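Do vitamin pills stop you catching a cold?

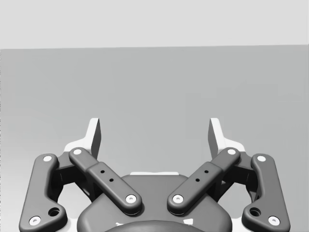
My nan says they do, wrote Bleddyn, and she never gets ill, so why do you keep being rude about them?

Fair question, Bleddyn Howells, and I'm sorry if I was rude. I have nothing against your nan. But "she takes them and she never gets ill" is one of the oldest muddles in medicine, and I'd like to pull it apart a bit.

First, what is a cold? It's an illness you get from a virus. A virus is a germ so small that you can't see it with an ordinary school microscope. Lots of different viruses can give you a cold, and they get into your body through your nose, your mouth or your eyes. You might breathe them in after somebody sneezes, or touch a door handle and then rub your eye. Being cold doesn't put a virus in you, whatever people shout when you go out without a coat. (Wear the coat anyway.)

Now, what is a vitamin? Vitamins are things in food that your body needs in small amounts. Vitamin C is the famous one. It's in oranges, peppers, broccoli and potatoes. Long ago, sailors on long trips had hardly any fresh food. They got a horrible illness called scurvy, which made their gums bleed and their old cuts open up again. Lemons and oranges made them better. So vitamin C really does matter, and anyone who tells you it's useless is wrong.

But look at what the sailors' story shows. If you have too little vitamin C, getting enough will help you. It doesn't show that having enough and then swallowing a lot more will turn you into a superhero. Filling an empty bath is useful. Leaving the taps on when it's full just gets the floor wet.

Your body does much the same. When you take in far more vitamin C than you can use, a good deal of it goes out in your wee. Some people pay quite a lot of money for that.

So how would we find out about colds? Asking one nan won't do it, and asking me won't either. You need a fair test.

Suppose a shop sells a tablet called Zamudio, and the box says "Helps you fight colds!" You find 42 children and give all of them the tablet. At the end of the winter, 41 say they feel fine. Wow! Only one poorly child! Should you buy it?

I wouldn't. How many would have felt fine with no tablet? We don't know, because we didn't look. Colds go away by themselves, usually in a week or so, and if you ask people on the right day nearly everybody is fine.

A better test has two groups. One lot gets the real tablet. The other lot gets a pretend one that looks and tastes the same but has no medicine in it, which is called a placebo (say it pla-SEE-bo). Who gets which is picked by chance, and nobody is told until the end. That last bit matters a lot. If you think you've had the real thing, you may feel better just from expecting to.

Scientists have done tests like this with vitamin C, many times over. For most ordinary people, taking it every day didn't stop them catching colds. It did seem to make the colds a little shorter – a bit less sniffing, in other words. Waiting until you're already sneezing and then taking it didn't do much that anyone could be sure of.

A little shorter isn't nothing. I'll give the tablets that. But "may make your cold slightly shorter if you take it every single day" doesn't look very exciting on a box, so you won't often see it there.

Things to ask when a box, an advert or a grown-up makes a promise about your health:

Compared with what?
How many people were in the test?
Did they know what they were taking?
Who is selling it?
What does "helps" mean? Helps how much?

Try them on me too. I've been wrong before. Cyril Dawber once wrote in to say I'd mixed up bacteria and viruses, and he was right.

One warning. Vitamin tablets aren't sweets, even the chewy ones shaped like bears. Too much of some vitamins, such as vitamin A, can make you properly ill. Don't take any unless the grown-up who looks after you gives them to you. Some children do need extra vitamins, and if a doctor or nurse has told you to have them, carry on.

As for your nan, Bleddyn, ask her how often she washes her hands.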